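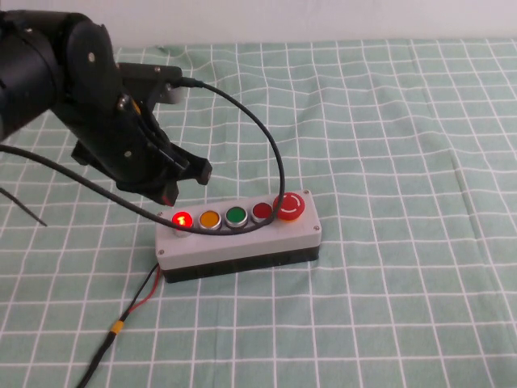

Pruleck opens orders for five-button bench control box

Hanside, January 25, 2025

Pruleck, the Hanside maker of switches and small control boxes, has opened orders for its new five-button bench box. The box is meant for colleges, training rooms and small workshops that need a simple set of start, stop and signal buttons within reach of the person at the bench. It goes on sale today at £162 including delivery within the UK, and the first boxes leave the works next week.

The new model takes the place of the four-button box that Pruleck has sold for the past 13 years. A total of 3,529 of the older boxes were made, and many are still in daily use. The company will go on repairing them and supplying buttons for them. It will not make any more once the last of the lids have been used up.

The five-button box has a light grey top housing on a black base. The lid is held by four small round screws, one at each corner. The buttons run in a single row along the top: red, orange-yellow, green, dark red and, at the right-hand end, a larger red mushroom-head emergency stop with a white curved arrow on its face. The first red button lights up, with the glow at its centre inside a silver bezel.

What has changed

The most common request from owners of the old box was for a fifth position. With four buttons, one of them the emergency stop, there were three left to share between starting, stopping, holding and resetting. Many customers ended up giving one button two jobs, or adding a second box alongside the first.

The extra button has been added at no cost in bench space. The buttons sit closer together than they did on the old box, and the emergency stop keeps its place at the end of the row with clear room for a hand to come down on it.

"People have been asking us for one more button for years, and for a long time we told them to buy two boxes," said a spokesperson for Pruleck. "That was a poor answer. Two boxes means two emergency stops, two cables and an argument over which one to hit. We should have done this sooner."

The emergency stop latches when it is pressed and is let go by a twist in the direction of the arrow. Releasing it does not start anything. The user still has to press whichever button has been wired as start. Pruleck has kept the same stop button as on the later four-button boxes, so anyone trained on one of those will find that it works in the same way.

The lid has also been changed. On the old box the buttons were fixed to the base and the lid was lowered over them, which made it hard to swap one without undoing the wiring of its neighbours. On the new box the buttons are mounted in the lid. Undo the four corner screws and the lid turns over with the buttons still attached, so the backs of all five can be reached at once. The internal wires have been left long enough to lay the lid flat beside the base.

Order and colour

The order of the colours was settled after a trial that began last November. Pruleck lent early boxes to two organisations: Sabbagh, a firm that repairs packing and labelling equipment, and the Livton training workshop, which runs evening and daytime courses in basic electrical work. Both used the boxes on their own benches and sent back notes.

The first layout had the green button at the far left. Users at Livton found that learners working left-handed tended to rest a wrist on that end of the box, and a button pressed by accident is a greater nuisance when it is the green one. Green was moved to the middle of the row, with orange-yellow on one side and dark red on the other.

Sabbagh asked for the lit button to be at the end furthest from the emergency stop, where it can be seen while a hand is over the stop. Its staff also asked for the lamp to be brighter. The one first fitted was hard to make out under the strip lights in their repair bay.

"We work with the covers off half the time and there are leads all over the bench," said a member of the repair team at Sabbagh. "I want to look across and see whether the box is on. I do not want to walk round and lean over it."

The Livton workshop raised a different point, to do with labels. It had asked for words to be printed on the lid beside each button. Pruleck tried this on two of the trial boxes and decided against it. The jobs given to the orange-yellow, green and dark red buttons differ from one user to the next, and printed words would have been wrong for many of them. Each box will be supplied with a sheet of blank stickers.

"We were a bit disappointed about the printing, but the stickers do the job," said a tutor at Livton. "The learners write their own as part of the first lesson. Some of the handwriting is dreadful."

Wiring and fitting

The box is supplied ready assembled with the buttons wired to a numbered terminal strip in the base. No lead is fitted. Customers can add their own or order one from Pruleck in a choice of lengths. The emergency stop is on its own pair of terminals, kept apart from the other four.

The box can be used loose on a bench or fixed down. There are two fixing holes inside the base, reached with the lid off, and a paper drilling guide is packed with each box. Pruleck recommends fixing the box down wherever it is to be used by learners or left in place between shifts. Non-slip feet are supplied in a small bag for those who want to move it about.

Users are reminded that an emergency stop has to be wired correctly to be of any use, and that it should be tested before work starts. Wiring into equipment must be done by a competent person. The leaflet in the carton gives two sample diagrams, one for a simple start and stop and one that makes use of the lit button. Larger copies can be sent by post to training rooms on request, free of charge.

The leaflet has been rewritten from the old one. It now begins with the stop button, and the section on cleaning has been moved up from the back page. The lid can be wiped with a damp cloth and mild soap. Solvent cleaners should be kept away from the buttons – they cloud the coloured parts over time, and clouded buttons were the most frequent reason for four-button boxes being sent back for repair.

Spares

Every button on the new box can be bought singly. They are sold by colour and each comes with its ring and locking nut. Lids and bases are also available, as are packs of the corner screws. The buttons on the new box are a slightly different diameter from those on boxes made before the last change of supplier, and owners of older boxes should check the list on the back of the spares form before ordering.

Pruleck has set aside parts to support the new box for as long as it is in production and for ten years afterwards. The same promise was made for the four-button box, and it still stands.

Repairs are carried out at the Hanside works. Customers should send the box without its lead, and should remove any stickers they want to keep. Boxes that come in with a damaged emergency stop will have that button replaced as a matter of course and will be tested before they are returned.

First batch

The first batch is 485 boxes. Some of these have already been promised to colleges that placed orders during the trial, and the rest will be sent out in the order that requests come in. A second batch is planned for the spring. Buyers who want more than 20 boxes are asked to get in touch before ordering so that a delivery date can be agreed.

Pruleck will take four-button boxes in part exchange until the end of the spring term. They do not have to be in working order, but the base must be whole. Usable buttons will be kept for repairs. The amount allowed against a new box depends on its age and is set out on the order form.

For now the box is offered in one colour and one button order only. The company has had requests for a version with a key switch in place of the dark red button and expects to decide on this once the second batch has been made. A longer box with seven positions was looked at and has been put aside.

The trial boxes are staying where they are. Sabbagh has bought the ones it was lent, and the Livton workshop will use its own for the rest of this year's courses before they are exchanged for the finished model.

About Pruleck

Pruleck makes push buttons, foot switches and small control boxes for workshops, schools and light industry. Assembly, testing and repairs all take place at its works in Hanside, where the trade counter is open on weekday mornings.

Notes for editors

The five-button box may be borrowed for review. Please allow two weeks and return it with its carton and leaflet.

The price given is for a single box without a lead. Education prices are available from the Pruleck sales office, which can also send the spares list and the wiring diagrams.

Ends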